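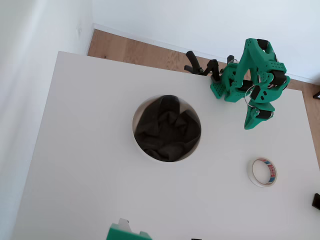 my table, hole and all, with the dark cloth stuffed in it

navorach_bea
Posts: 146
23/07/2020

So I picked up this white table secondhand and it has a round hole right through the top. I've been plugging it with an old cloth so pens don't drop through. Would you fill it for good or put one of those plastic cable caps in? I mostly fold laundry and sort mail on it.

Flosoner
Posts: 3,053

Cap! Measure across in two directions first, mine was a hair off round and I had to send the first one back.

Bernadette Fleury
Posts: 174

I'd leave the cloth, it looks kind of nice with the white ring around it. Or drop a little bin underneath and sweep your scraps straight in (I did this in my sewing room and love it).

Flosoner

A bin, sure, but cloth collects crumbs like crazy. You'd be washing it every week.

Bernadette Fleury

Then wash it every week! It's one rag.

navorach_bea

Ok the bin idea is tempting, I have a Horrocks pail that might fit under there. Does the cut edge need sealing if I leave it open?

Flosoner

Wipe some clear varnish on it, two thin coats.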